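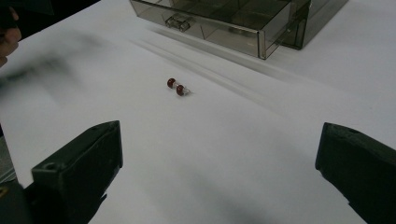

Chibuzor Babalola wrote:
Went Thursday as well. Good day out, but I'd still not call it an open day when the bit everyone came for was behind a rope till after lunch. Did anyone get into the small parts room before 2? We were told it was full and sent off to watch the Galbraith pallet film. Twice.

Print this thread | E-mail this thread
Reading time: 3 minutes

gritbin
Got in at half ten, no rope then. Think they put it up once the coach party arrived. That's the table I was on, white top, smoky plastic box at the back, little red-ended thing lying out in front. Harder than it looks with the hand grippers. You squeeze, it rolls. You squeeze gentler, it still rolls.

Sevwood people were decent about it. No sales talk, just let you get on. My daughter had more patience than me and kept at it till the next lot wanted a go.

palletfox
So you do the robot's job for it, for free, and pay 2 quid for parking. Right.

gritbin
Parking was free if you came in the back way. And it's how they learn, you show it by hand and then the arm has a go at the same sort of job. Better than watching a film about pallets.

Chibuzor Babalola
Don't start me on the film.

marrowlane
Was the Zindorus running when you went round? When we got there it was stood still with a laptop on a stool next to it and two lads looking worried. Came back at three and it was going fine, sorting little bits into trays. Slow though. I could of done the tray myself in the time.

palletfox
Slow is the whole point I was making in the other thread. They had a board up saying 847 parts sorted and no mention of how long it took. 847 in a morning or 847 since Christmas? I asked and got a leaflet.

gritbin
I asked too and the woman on the desk said that was since the machine was moved into that room, and she didn't have the hours to hand. Fair enough, she wasn't hiding anything. Slow doesn't bother me. I did bench work for years and the small stuff wrecks your eyes and your neck. If an arm wants to pick up tiny capped things all night it's welcome to them.

palletfox
And who gets the day shift after that? They said the same when the packing line went in at Brellon. "Takes the dull work away." Took the people away as well.

marrowlane
Not the same. Brellon shut because the lease ran out, the line went in years before. My brother in law was there to the end.

palletfox
Half the people were gone by then.

marrowlane
Some retired. But ok, some didnt, I'll give you that.

Chibuzor Babalola
Can we keep it to the day. Things I'd want for next time — timed slots, chairs, a sign at the gate you can read from a car. The talk in the canteen was good but you couldn't hear past the third row. He said the grippers they hand out have the same fingers as the arm, so what you do with your hand matches what it can do. Wish someone had said that at the table. I was trying to hold mine like sugar tongs.

gritbin
They told our group. Must depend who you got. Ours also said pick along the length and don't go for the ends. Worked for my daughter, not for me.

tinsnips59
Only just seen this. 59 in our group according to the sticker sheet, far too many for that corridor. Liked the table, liked the tea, didn't like the queue. Heard them say the hand kit costs under 2000 to put together, can't remember if that was with the computer or without. Anybody?

marrowlane
Without, I'm fairly sure. He said "plus whatever you've got in the office".

palletfox
Leaflet doesn't say. Leaflet doesn't say much.

Chibuzor Babalola
I've e-mailed Sevwood about the sound in the canteen and asked about the cost while I was at it. Will post if they reply. Also lost a grey scarf, coat pegs by the side door, if anybody picked it up.

Recent threads
Galbraith pallet film — is it online anywhere
Brellon site, what's going in there now
Sevwood open day: lifts and parking
Bench lamps for close work, what do you use
Zindorus noise, can you hear it from the lane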